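From: Divya Acharya
To: drakness-users
Date: October 21, 2019
Subject: Re: [drakness-users] Arm creeps forward after a protective stop

Hi Azadeh, and hello to everyone else who has been following along,

First, thank you for writing your message the way you did, with the order of events in it and the part where you said you weren't sure. I have read an awful lot of fault reports over the years that go straight to "the controller is bad, please send another," and yours made me put my coffee down and go look at our own arm. I'm going to quote the whole middle of it, as I know a few people joined the list after August and won't have it.

Azadeh Bagheri wrote:
> We run the Muketti arm on the Drakness controller, firmware 22, with the
> older Salance hand on the end. Twice now, after a protective stop, the arm
> has moved forward on its own when we cleared the fault. It is not a big
> move. The first time I thought I had bumped the jog key. The second time
> my hands were nowhere near the pendant except to press Clear, and the
> wrist went out maybe the width of my palm and then sat there as if nothing
> had happened.
>
> The log shows fault 437 and then "pose restored." There is no motion
> command between the two. I am not sure whether "pose restored" is a
> message about the move or the move itself.
>
> Nobody was hurt. I was standing outside the tape the first time. The
> second time I was inside it, I am sorry to say, as the arm was stopped and
> I wanted to look at a cable. I have told everyone here to leave it powered
> off until I understand this. Has anyone seen it? Is it the hand, the arm,
> or the controller?

So, to take your last question first: it's the controller, or more exactly a setting on the controller that behaves differently after the update than it did before. We have it too. I'm embarrassed to say we have probably had it since we updated, and never noticed, and I'll get to why in a minute.

When fault 437 trips (that's the joint load one, for those who haven't met it), the brakes go on and the arm sags a tiny bit before they hold. The controller remembers where the arm was supposed to be. On the older firmware, pressing Clear threw that away and took wherever the arm really was as the new starting point. On 22, if Resume Hold is on, pressing Clear drives the joints back to the remembered spot. And "pose restored" gets written to the log when the move is finished, so you read it right, it's the move itself. The reason you don't see a motion command is that the restore doesn't go through the motion queue at all. I don't love that, and I've said so to Troncoso, who support our unit.

Now, a sag is small, so the drive back should be small as well, and on our bench it usually is. Where it gets bad is when somebody has moved the arm by hand with the brakes released, to free a snagged cable or whatever, before pressing Clear. Then the remembered spot and the real spot can be a long way apart. I pushed ours back a good distance on purpose, with everybody well clear and my thumb on the stop button, and when I pressed Clear it went all the way back out in one go. It was slow, I'll give it that, but it was not gentle, and there was no beep or light beforehand. I did this 8 times with the setting on and it moved all 8. With the setting off it stayed put every time. Did you or anyone else release the brakes before your second one? It would explain why you got a palm's width instead of a twitch.

As for why we never noticed, I think it comes down to where we look. I'm usually at the pendant, and from there the arm is end-on to me and a forward move hardly shows. And then the floor. We put our yellow tape down when the arm was on its old base, and when we changed bases we all said we'd redo it, and we did not. I'd got quite used to thinking of that line as the edge of things. It's worth getting a view from up by the arm and seeing where feet end up, and how far out the parts go compared with the hand that everyone is watching. I'd been thinking only about the fingers. On ours the big gray tube under the arm gets farther out than the fingertip does, and I had never once thought of it as the thing that would reach a person first! 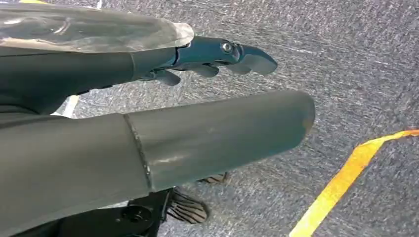 What I'd do before you power it back up

Please read all of these before starting, and have a second person at the stop button the whole way through. I know it's slow going with two people. We did it over a lunch hour and it was fine.

Power up with the brakes on and do not press Clear, even if the pendant is asking you to. Go to Setup, then Recovery, and look at Resume Hold. If it says On or Auto, set it to Off. Auto is the same as On as far as I can tell, and I'd be glad to hear from anyone who has found a difference.

Save it, then turn the controller off at the wall and back on. The first time I skipped this and the screen said Off while the arm carried on as before, which gave me a bad few minutes.

Check the load settings for the hand. You mentioned you have the older Salance one. We found ours was still set up for the hand we had before it, so the controller was expecting the wrong weight out at the wrist, and that by itself was tripping 437 far more than it should. From August up to now I count 69 of those in our log, nearly all of them with the arm stretched well out. Since fixing the weight I've had none, though it's early days and I wouldn't want anybody to lean on that.

Then trip a protective stop on purpose, somewhere in the middle of the arm's reach, with nobody near it. Wait. Press Clear and watch the wrist from the side, where you can see it against something that doesn't move. I stuck a strip of paper on a chair back and lined it up with the fingertip.

Only after that would I try it with the brakes released and the arm moved by hand, and only if you feel you need to know. I wanted to know. You may be more sensible.

About the tape

You apologized for being inside the line, and please don't, or at least don't apologize to us. I've done the very same thing, for the very same cable, I'd bet. A stopped arm looks so thoroughly stopped. What we've changed here is that nobody steps over the line on a protective stop any more. If you need to go in, the power comes off and the key goes in your pocket, and that goes for me as well, much as I grumble about waiting for it to start up again.

We also measured the reach again with the arm fully out, going by the farthest part and not by the hand, and we'll be moving the tape this week. If your arm has had anything bolted on since your line went down, I'd check yours the same way. Ours was short on one side and generous on the other, for reasons that must have made sense when we did it.

Still open

I have asked Troncoso two things: whether Resume Hold can be made to ship as Off, and whether the pendant can at least show a warning before the arm drives back. They were nice about it and said they'd pass both along. If more of you could write in with your firmware number and whether you've seen "pose restored" after a 437, I think it would help a good deal. Send it to the list and I'll gather it all up for them, so they aren't getting the same note from everybody.

I also don't know what happens on the emergency stop as opposed to the protective one. I tried it twice and the arm stayed where it was both times, but twice isn't much, and I'd rather somebody else looked at it too before we say it's all right.

Azadeh, if you'd like company on the phone while you do the power-up, write to me off list and we'll find a time. I'm an hour behind you but I'm in early. And do keep it switched off till then, you were right to.

Warmly,
Divya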